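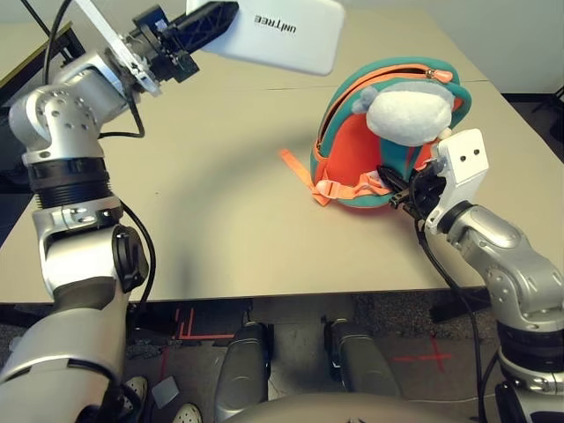 The robotics class at Hutercombe runs in two parts. The first covers arm kinematics and is taught mostly on paper. The second is a project, and for the past two terms the project has been handling soft objects with a two-armed humanoid. The class instructor answered questions for the department newsletter, together with two of the students on the backpack group. May 10, 2021.

The group's task reads simply in the course handout: take hold of a child's backpack by a strap, turn it to a given orientation, and release it without tipping it over. The instructor says the wording hides most of the work.

"A rigid box has a pose. You estimate it, you plan a grasp, you execute. A strap has no pose in that sense. It has a shape, and the shape changes when you touch it."

Students record the arm motions by teleoperation and then train a policy on the recordings. The group has 204 recorded runs, of which 170 were kept after review. The others were discarded for dropped frames, for a late start, or for a grasp that closed on the bag fabric and missed the webbing.

"We argued over that last category," one of the students said. "If the fingers close on the fabric and the bag still turns, is it a good run? We decided it was a bad run. The handout says strap."

The second student wrote the review tool, a small program called Trestex that plays back both arm trajectories next to the head camera view. It has no automatic scoring. Each run is watched by two people and marked keep or drop, and a disagreement sends it to a third.

"I wanted to add scoring in the first month," the student said. "Then I looked at what the joint data gives you during a strap grasp, and the gripper opening is nearly the same with one layer of webbing or with nothing. You can't threshold that."

The choice of object was made in September. The instructor wanted something with more than one material, a clear front and back, and parts that hang loose.

"The bag has a stiff side and a plush side, and the straps go wherever they like. Front to camera and back to camera are two different problems. With the back panel forward you have both straps in view, but they lie out over the tabletop and the approach angle gets shallow."
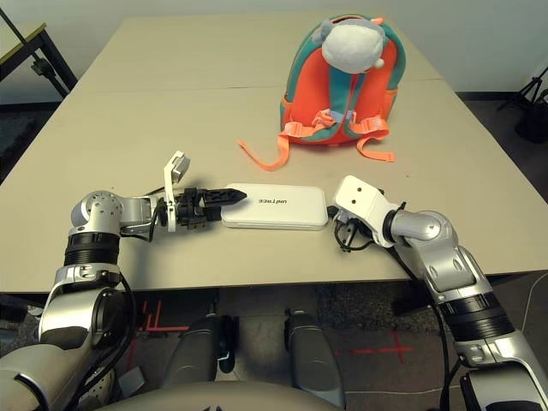
The arms at either end of the flat white box, with the backpack at the back of the table, straps forward.

Both arms work over the same stretch of table, and the group spent several weeks on keeping them apart. The current rule is a fixed minimum distance between the wrists, set at 200 millimeters, with the left arm yielding. The first student called this crude.

"It costs us reach in the middle. There are places where one arm could help and the rule holds it back. But we have one robot and other groups need it."

Asked about the tape on the floor, the instructor said that it is part of the lab procedure and that students are graded on procedure. A robot parked off its mark shifts every recorded arm position relative to the table, and a run made that way can't be mixed with the rest.

The trained policy is tested in blocks of 24 trials, half with the front of the bag toward the robot and half with the back. The group would not give a success rate before the final report. The second student said only that the two halves differ by more than they had expected, and that the next recordings will be weighted toward the weaker one.

The report and the Trestex source will be handed to next year's class.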